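Bathrooms, and the long business of getting one right

Reading time: 4 minutes

Those of you who stopped by the Kerkton showroom in November will have noticed that the back half has changed quite a bit, and I've been promising ever since to write something about it. It has taken me longer than I meant (my apologies to the several readers who wrote in to ask!), but the bath corner is now up and settled, and I've spent enough evenings in it with a cup of coffee to have some opinions.

A little history first. When we took over the old Batista tile store, the bath displays were lined up along one wall like cars on a lot. People walked down the row, looked at the price tags and walked back up again. You couldn't get around behind anything, and you certainly couldn't tell how a tub would feel in a room of your own. Genivaldo Xavier, who has been laying stone floors for longer than I've been selling anything, told me at the time that we should pull everything away from the wall and let people circle it. I nodded and did nothing for two years. So, Genivaldo, you were right, and I'm putting it in the newsletter where your wife can read it.
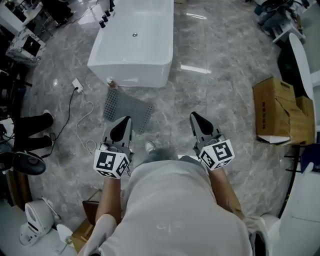
Freestanding tubs are what people ask me about more than anything else these days, and they are also what people most often buy in the wrong size. I'd like to save you that trouble if I can. A tub against a wall only has to be reached from one side, but one that stands out in the open needs walking room all the way around, and it needs a floor that can hold its own, as every inch of it will be on show. I've become very fond of a plain white rectangular tub with smooth sides on polished gray marble, with the black faucet fixtures set in a diagonal row along the rim. The dark fixtures give your eye somewhere to land, and there's only the one small round chrome drain at the bottom to add anything shiny. If you like a softer look you may find it a bit stern, and I understand that completely – my own sister does, and she has told me so more than once.

The question of depth comes up a great deal too. Plenty of customers arrive wanting to be up to their chins in hot water, and then they think about the water bill, or their knees, or bathing a four-year-old, and they start looking at something shallower. My advice is always to climb in. Take your shoes off, leave your coat with us, and sit down in the thing for a good few minutes. Lean back and see where your shoulders end up. We had a couple drive all the way over from Simgate last month who sat in one tub after another for most of an afternoon, chatting away as if they were at a diner, and they went home very sure of what they wanted.

Then there's the mat. I used to think of bath mats as something you picked up at the last minute along with the soap dish, but on a polished floor I'd choose it early, together with the tub. A gray one will sit quietly on gray stone, and a bright one will be the first thing anybody sees, so it's worth carrying a couple of colors over to your sample and having a good look in daylight. Do bring your floor sample with you if you have one. Guessing from memory is how I ended up with a green bathroom in my first apartment.

On prices, the Clollenska mats start at $251 for the large size, and the matching towel shelf is $277. Rim-mounted faucet sets begin at $970. A complete package with tub, faucet set and delivery inside the county comes to $1854 this season, though fitting is extra and depends very much on where your pipes are. Please talk to a plumber before you fall in love with a spot in the middle of the room. Bringing water up through a floor is a bigger job than bringing it out of a wall, and older houses around here have surprises in them. We keep a short list of people we trust and are happy to pass along a name or two.

We'll have coffee on from nine each morning, as usual, and the side entrance is open again for anyone who would like to avoid the steps. Next time I'm hoping to write about mirrors, unless the new sinks get here first.

Last updated: November

Contact the Kerkton showroom | Copyright Kerkton Bath & Floor | Back to top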